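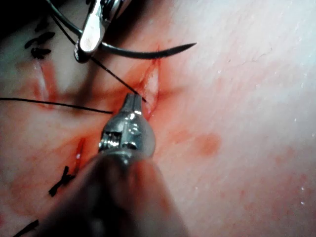 Suturing Gallery: Short Vertical Incisions
Lykkegaard Skills Room, Tultulau
Page revised 2 July 2024

This gallery covers the closure of a single short incision with a curved needle and dark thread. It is meant for people who have already done the introductory knot session and want a reference while they practise at home or on the bench. Notes were compiled by Hjalti Vídalín and checked against the October handout, which they replace where the two disagree.

Terms used on this page

Bite: one passage of the needle through tissue, entry point to exit point.
Swage: the end of the needle where the thread is attached. There is no eye.
Tail: the short free end left on the entry side.
Working length: everything between the last exit point and the needle.
Near side, far side: relative to the operator. For a vertical incision we say left and right and leave it at that.

Incision

A vertical slit, opened in one stroke and not extended afterwards. Ragged extensions make the ends hard to line up and should be trimmed out or abandoned. Undermining is not covered here. The edges should come together under light traction before any thread goes in; if they don't, the closure will be under tension from the first stitch and the spacing below does not apply.

Colour is a poor guide to depth on practice material. Two pads with the same surface tint can have quite different layers underneath. Open the slit gently and look at the wall of the cut.

Needle

Curved, held in the jaws at a point one-half to two-thirds of the way back from the tip. Closer to the tip gives more control and less reach. Closer to the swage gives reach, and bent needles. Do not clamp on the swage itself.

Enter with the point at right angles to the surface and follow the curve through. Most torn entry holes on our practice pieces come from pushing in a straight line. If the point does not appear where expected, back out along the same arc and start again; do not lever it upward.

Estel curved needles are the bench standard. Anyone bringing their own should write the curve and length on the record card, as results are not comparable otherwise.

Thread

Black, braided, non-absorbable for all bench work. Black was chosen for contrast on light material and for no other reason. Working length is 30 cm for a short incision. Longer pieces loop around the instruments and pick up lint -- shorter ones run out at the last knot.

Draw the thread through in the direction of the exit path. Pulling sideways across the surface cuts a groove in soft material and widens the hole. Stop while there is still enough tail for the knot.

Watch for the following:
Thread crossing its own path between the needle and the incision. Clear it before the next bite.
Thread lying under an instrument tip. It will be clamped sooner or later, and braided thread does not recover from that.
Slack on one side and tension on the other. Even it out before tying.

Spacing and depth

Entry and exit at equal distances from the edge. Five millimetres is the figure used on this bench. Depth equal on both sides. Unequal depth shows as a step when the stitch is tightened, with one edge riding over the other.

On incisions of the length used here, place the first stitch at the upper end and work down. The halving method (first stitch at the midpoint, then the midpoint of each remainder) is acceptable and is better for wavy cuts, but is marked separately.

Second instrument

The second instrument supports the tissue, receives the needle or manages the thread. It should be doing one of these at a time. When receiving, wait until enough of the needle has come through to be gripped behind the point. Grasping the point itself dulls it, and a dulled needle has to be forced through every bite after that.

Keep both tips in view during transfer. Where one instrument approaches from above and the other from below, agree with yourself beforehand which one moves first. It sounds trivial. In the bench log it accounts for a large share of dropped needles.

Tying

Square knot, first throw doubled if the edges tend to spring apart. Bring the edges together so that they touch and turn very slightly outward. Blanching or puckering around the stitch means it is too tight. Set the knot to one side of the incision, the same side every time. Cut the ends even.

Practice material

Prova pads, light grade. Each pad takes 12 short incisions if they are laid out in a grid and the margins are respected. The pads can be wiped down and reused until the surface starts to lift. Store flat, away from direct light. The earlier grade, with the stiffer top layer, is no longer stocked; remaining pieces are in the bottom drawer and may be used for needle-passing only.

Record cards

One card per pad. Enter needle, thread, spacing, number of stitches and anything dropped. The log now stands at 300 cards, of which 200 have been entered in the shared spreadsheet. Cards without a pad grade cannot be entered and are kept in the blue folder for now.

Sharps go in the container at the end of the bench, including needles that look unused.

Use of this page

The notes may be reproduced for teaching within the skills room and its partner sites. They are bench instructions for practice material and do not cover patient care. Corrections to Hjalti Vídalín, with the section heading in the subject line.

Next gallery: Interrupted and Continuous Closures Compared
Previous gallery: Instrument Ties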